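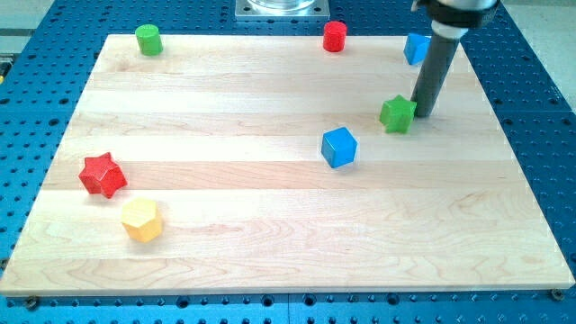
Dryer Vent and Laundry Room Check
Aug 16, 2018
By Trinh Châu

Site: Hustero, ground floor laundry, 4 dryers

1. Lint screens. Pass on three. The screen on dryer 2 has a tear near the handle. Replace before next use.

2. Vent hose behind each machine. Pass. The hose on dryer 4 was pushed flat against the wall, so I pulled the machine forward and it is fine now.

3. Outside flap opens and closes freely. Fail. Paint has stuck the left hinge. Sisodia to scrape and oil it.

4. Duct cleaned in the past year. Pass. Last done in April. The run is 14 feet with one elbow.

5. Floor behind machines swept. Fail. Lint and one sock behind dryer 1. Swept during the visit, but it needs to go on the weekly list.

6. Cleaning products capped and off the floor. Pass. One bottle of spot remover had no label, so I threw it out.

7. Fire extinguisher. Gauge in the green. Tag is hard to read; ask for a new one.

8. Room temperature with all dryers running: 73. OK.

Recheck items 1 and 3 when the new screen comes in.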